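The 527th trial was the one Celeste Figueiredo wanted to frame and hang over her desk in Joleswood. For months the arm had learned from clean recordings, and for months it had fumbled any cup that sat an inch off. Then in January she'd had a wild thought: keep the mistakes in! Let it see every miss and every recovery, all 969 of them, and ask it to guess which came next.

And it worked. Oh, it worked so well she ran the same test 7 times, grinning like a kid, blue tape and brown paper and all, and called the lab in Druvbridge before she'd even sat down. 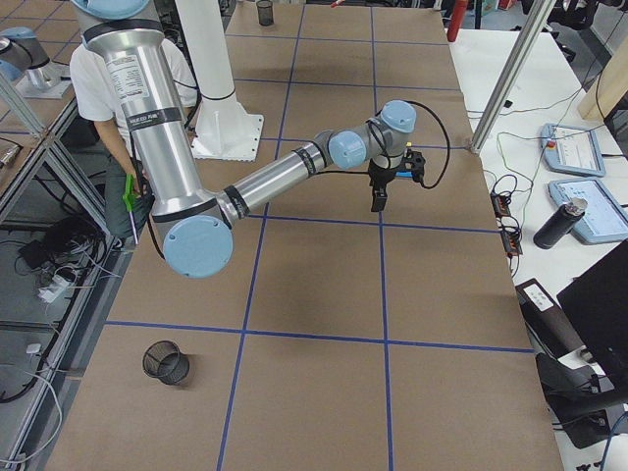 Vesna Vidmar wanted to know what happened if you took the recoveries out and left only the misses. Had she tried that? She hadn't. Well, then, said Vesna, it could be the recoveries doing all the work, and wouldn't that be something?

Celeste was already hunting for a pencil.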